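Braven Dondmont: estación de energía portátil LiFePO4 para taller. Revisión tras un invierno de uso

Publicado el 6 de febrero de 2020
Autor: Mohammed-Awal Quansah
Categoría: Almacenamiento / Baterías de litio

La Dondmont es la unidad intermedia de Braven. Lleva celdas de litio-ferrofosfato, inversor de onda senoidal pura y un regulador MPPT integrado para la entrada solar. La compré para sustituir un banco de plomo-ácido AGM que alimentaba la iluminación y un ordenador de sobremesa en un taller con suministro de red irregular. El banco anterior había perdido capacidad hasta el punto de no sostener una tarde de trabajo.

Qué viene en la caja

La unidad, el cable de red, un adaptador de conector solar y el manual. El cable para batería de vehículo se vende aparte. El manual está traducido a medias: la tabla de códigos de error sigue en inglés y la sección de conexión en paralelo remite a un apéndice que no existe en mi edición. Ama Aidoo, que tiene la misma unidad, me pasó el apéndice en PDF. En él se especifica que las dos unidades deben tener el mismo firmware antes de unirlas.

Carga

Desde red, la curva es la habitual: corriente constante durante la mayor parte del proceso y una fase final corta a tensión constante. El ventilador arranca casi de inmediato y no se detiene hasta el final. El menú permite limitar la carga al 70 % para almacenamiento prolongado. El ajuste se conserva al apagar, pero se borra si se actualiza el firmware. Conviene comprobarlo después de cada actualización.

La entrada solar la probé con 2 paneles Ametepe en serie. El seguidor encuentra el punto de máxima potencia con rapidez y se recupera bien tras el paso de nubes. Con sombra parcial sobre un solo panel se queda a veces en un máximo local, y hay que desconectar y reconectar para que vuelva a barrer. Es un defecto conocido en reguladores de esta gama. Una opción de barrido periódico lo resolvería.

Frío

En enero el taller amaneció varias veces bajo cero. El BMS bloquea la carga por debajo del umbral de temperatura, como corresponde a esta química, y permite la descarga. El bloqueo se indica con un icono pequeño y sin aviso sonoro. No hay calefactor interno. Quien vaya a instalarla en un espacio sin aislamiento debe contar con que la carga solar de primera hora se perderá.

Descarga e inversor

La tensión de salida se mantiene estable hasta el corte. El inversor admite el arranque de un compresor pequeño, aunque no el de una sierra de mesa: salta la protección y hay que rearmar a mano. El consumo en vacío es superior al que esperaba. Si la salida de alterna queda activada sin carga durante la noche, por la mañana se aprecia el descenso en el indicador. Hay apagado automático configurable, con un mínimo de 2 horas.

El indicador de estado de carga usa conteo de culombios y deriva si se encadenan ciclos parciales. Una carga completa lo corrige. Frente a la Tamirero, que estima solo por tensión, la lectura es claramente más útil en la zona plana de la curva.

La carga más constante que le he conectado es el ordenador.

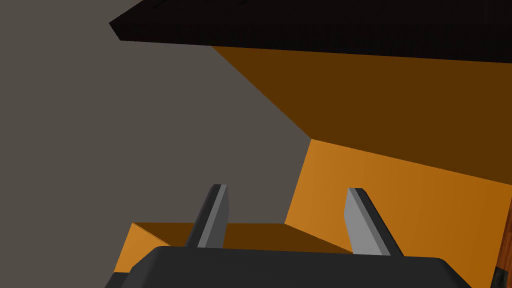
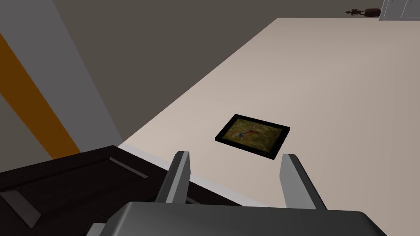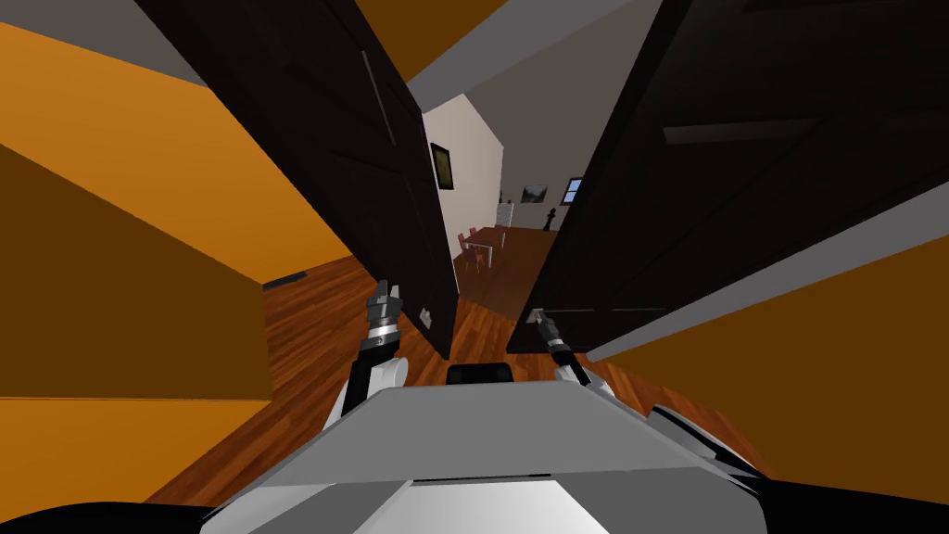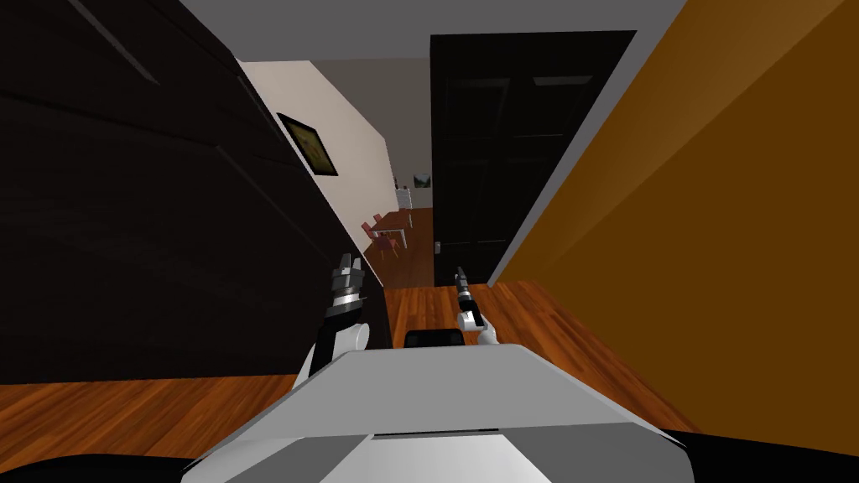

Ruido y construcción

El ventilador tiene 3 velocidades y la intermedia produce un zumbido apreciable a un metro. Las asas son rígidas y no se pliegan, lo que impide apilar nada encima. Las tomas de alterna están demasiado juntas para transformadores voluminosos. La carcasa no acusa marcas tras los traslados y los tornillos son de cabeza estándar, de modo que se puede abrir para limpiar el filtro. El filtro no figura como recambio en el catálogo.

Comparación con el banco AGM

Pesa menos, ocupa la mitad de estante y admite descargas profundas sin la penalización del plomo. A cambio, la reparación depende del fabricante: en el banco anterior bastaba con cambiar una batería. El precio de compra es mayor y solo se compensa con ciclado frecuente. Para un respaldo que actúe unas pocas veces al año, el AGM sigue siendo razonable.

Valoración

A favor: química, estabilidad de la salida, lectura de carga, acceso al filtro.
En contra: consumo en vacío, manual incompleto, aviso de baja temperatura poco visible, seguimiento MPPT con sombra parcial.

La mantengo en servicio. Queda pendiente la prueba en paralelo con la unidad de Ama Aidoo, cuando ambas tengan la misma versión de firmware.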